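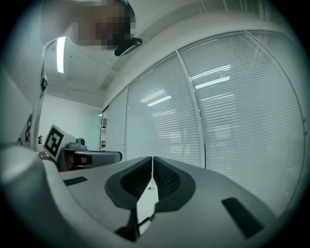 According to one visitor from Naltdale, the fair was better when it stayed in the old market hall and the potters could sell directly from their boxes. I was not there in those years, so I can not compare, but I heard this opinion two more times before lunch.

I came to the Gruser ceramics fair on 16th November by the early train. The ticket costs 68 and is valid the whole day, also if you go out and return. In the first hall are the big producers with dinner sets and tiles. I passed them quite fast. The small workshops are in the second hall, and there I spent most of my time.

The stand of Drorkano had only stoneware, with ash glazes between green and brown. I asked about the firing and they explained me patiently that the kiln goes up slowly during the night and is opened after two days. A large serving bowl was 563, too much for me. I bought a small cup with a thick foot instead.

Mwakyusa showed storage jars with lids, built from coils. The tallest one had the price of 1499 and already a red sticker on it. They also teach a course of coil building in April, and I took the leaflet.

The glaze lecture after lunch was full and I listened standing near the door. The speaker talked mostly about crawling and pinholes, and I wrote down two recipes which I want to try at home. Coffee was weak. The cloakroom closes half an hour before the halls.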